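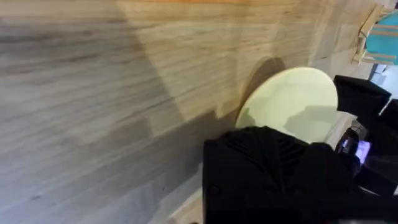 A plate on the tabletop between the gripper fingers, from the wrist camera.

2025-04-11

Prevura opens household task recording program

Prevura has started recording everyday table work with two-armed robots, to build a training set for Pravine, its learning system for home robots. Recording began in March and 728 examples have been accepted so far. The goal is 2,000.

Each example covers one short job with dishes, such as putting a plate in a rack. Operators guide both arms while cameras at the wrists and beside the table record the work. Toys and other household items share the table, so the system learns to work around clutter.

Akbari supplies the operators and checks each recording. Viltel stores the files. The program runs at 2 sites and will grow to 4.
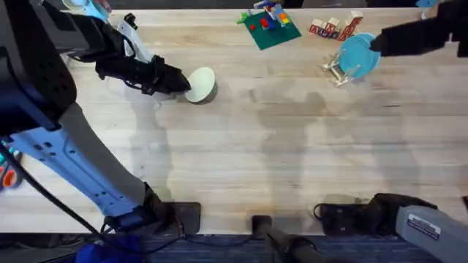
Are failed attempts kept?
They are stored in a separate set, labelled by the type of error, and are left out of the main training set.

Research groups can ask for access through the Prevura media office.

This site uses cookies. By continuing to browse, you agree to our use of cookies. Accept | Manage settings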